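April, late evening

Finished the novel for the reading group tonight, thirty pages in one go to be done with it. It is called The Lamplighter's Well and everyone but me seems to have cried over it. A retired ferry pilot loses his wife, stops going to church, and then finds notes in her handwriting at the bottom of a dry well. I will say now that I guessed the sister was writing them by chapter 4. Gunhild says the sister is not writing them, and that I have missed the point. I have read the last chapter twice and I still think it is the sister.

What bothers me is how easily he is consoled. The man has spent 11 years being angry, we are told so again and again, and then a stranger at a bus stop says something about rivers and he goes home and forgives his son. I have been at a lot of bus stops.
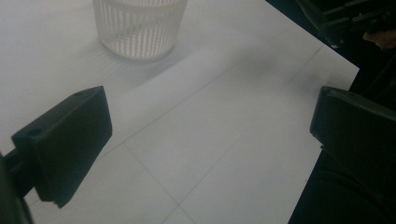
Aksel Briem

Ea Mogensen lent me her copy, which has pencil all through it. She has underlined "grief is a room with the door painted on" and written YES next to it. I stared at that sentence for some time. If the door is painted on, how did he get in? I suppose I am not meant to ask. I asked Ívar on the phone and he said it was a metaphor, in the voice he keeps for his pupils.

The back cover claims the author wrote it in 20 days after a dream. I don't believe that either. It may be true of the middle part, where the dog changes its name.

To be fair to the thing, the ferry chapters are good. He knows what a cold engine sounds like and how men talk when they don't want to talk, and there is a very fine page where the pilot brings the boat in through fog and says nothing to the passengers. I would have read a whole book of that. Then we are back at the well, and another note, and more advice.

Gunnlaugur wants us to go and hear the author when she comes to the Gusico hall. 2,000 seats, he says, and nearly all gone. I told him I would think about it. I don't see what she could tell me that she hasn't told me four times in the book already, but he has a spare ticket and I did say no to the last two outings.
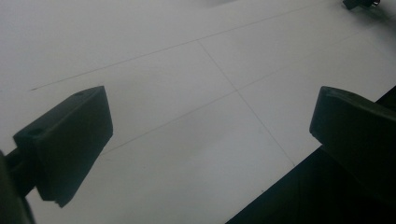 One more, a pale surface with thin seams.

Later. Could not sleep, so I went back to the chapter with the son. It is better than I gave it credit for. The son doesn't want to be forgiven, he wants the car, and for three pages nobody learns anything at all. Then the well again.

I keep wondering who these books are for. Gunhild lost her brother and says it helped her, and I am not going to argue with her over that at the meeting or anywhere else. But help is one claim and a good book is another, and the cover makes both in the same sentence. When Mother died I read railway timetables and a history of drainage. I couldn't say whether they helped. They did not claim to.

Have written down three questions for the group, the first of which is about the sister. Must give Ea her copy back and rub out the place where I put NO under her YES. Also milk, and ring Ívar about the lift.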